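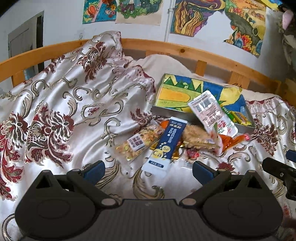 Photo: Karabo Venter / Zakville Rooms, 2021-12-22

Snacks on the Bed

Everyone tells me a satin bedspread makes a room look finished. I have my doubts. Sobia Satti lent us her spare room for this page and swears by hers, burgundy flowers, gold and grey scrolls and all. Satin slides, it shows every fold, and one side of it is already up in a heap. The pillow is plain white, and I would have stopped there.

The corn painting on the lid of the grey box is the best thing in the room. Big yellow kernels, pointed leaves, blue behind. A child's work, and better than the 200 prints Stellidine wanted to sell us in August.

As for the food, I remain unconvinced by bread with fluff on it, if pork floss is what that is. Sobia says to try it before I complain. The orange wrapper beside it is crumpled, and crumbs and satin do not mix.

More rooms from Zakville will go up when Karabo has sorted them.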